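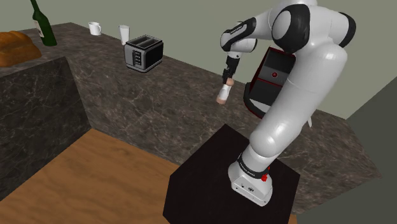

Share your family recipes with us!

Hi, I'm Xuelian Yan, and I'm putting together a community cookbook for Welness, our little neighbourhood centre on Bañez Street. I'm after home cooks who'd be happy to hand over a recipe or two and have a good long chat about where it came from.

You don't need to be a fancy cook (I'm certainly not – my best dish is my aunt's tomato and egg). What I'd love is the stuff you make on a tired weeknight, or the cake that turns up at every birthday. Handwritten cards, stained notebooks and "a bit of this, a bit of that" are all welcome. The oldest one I've got so far is a plum pudding dated 1873, and I'm still working out what the writer meant by a teacup of suet!

What you'd be doing

One chat with me, at the centre or over the phone, then a cooking afternoon in June where we test your recipe together and write the measurements down properly. We'll cover your ingredients, so please keep your receipts. You'll get 2 copies of the finished book as well. 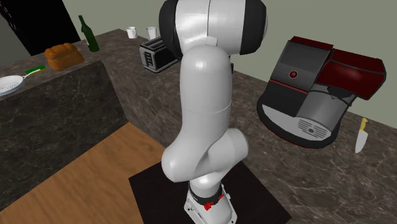 Who can join in

Anyone over 18 who lives nearby and cooks at home. If English isn't your first language, that's fine – I speak Mandarin, and we can find someone for most others. Let me know about allergies when you get in touch.

How to put your name down

Drop a note in the box at the front desk, or ring and ask for extension 422. I'm in on Wednesday until 4 pm. Tell me your name, the dish and the best time to call you back.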